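Kernent Fold 30 Packing Cube

Anyone who has tried to live out of a cabin bag for ten days will know the moment, usually on day three, when the clean socks and the other socks become one people. The Fold 30 keeps them apart. It's a zipped fabric box with a divider down the middle, and we have tried very hard to make it sound more exciting than that.

Clean clothes go in one side and worn ones in the other. The divider slides across as the trip goes on, until you arrive home with a bag of pure laundry. A second zip runs round the outside and squeezes the lot flatter. It will not make your clothes weigh any less, as the woman at the Gostov check-in desk explained to our designer, Percy Ticona, at some length.
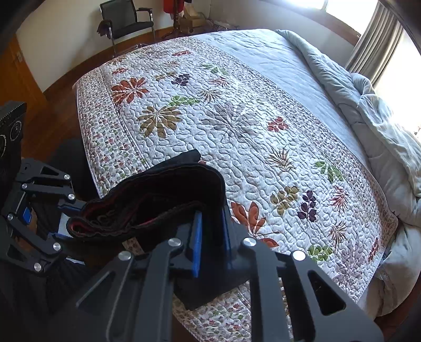
Black fabric with a red inner edge, folded over at the end of the bed.

Fits the Giraldo cabin bag with room for shoes beside it. Also fits the older Bunov, if you take the shoes out and wear them.

Details
Weight: 300 g
Longest side: 30 cm
Depth when squeezed: 10 mm empty, rather more with a jumper in it
Wash: by hand, cool. Don't tumble dry. Percy did, and now owns a very small one.
Guarantee: 10 years on zips and seams

What it won't do
Iron anything. Shirts come out looking like shirts that have been in a bag. Roll them if it bothers you.

Orders over 70 pounds are posted free. Returns are fine within 30 days, provided the socks have been removed.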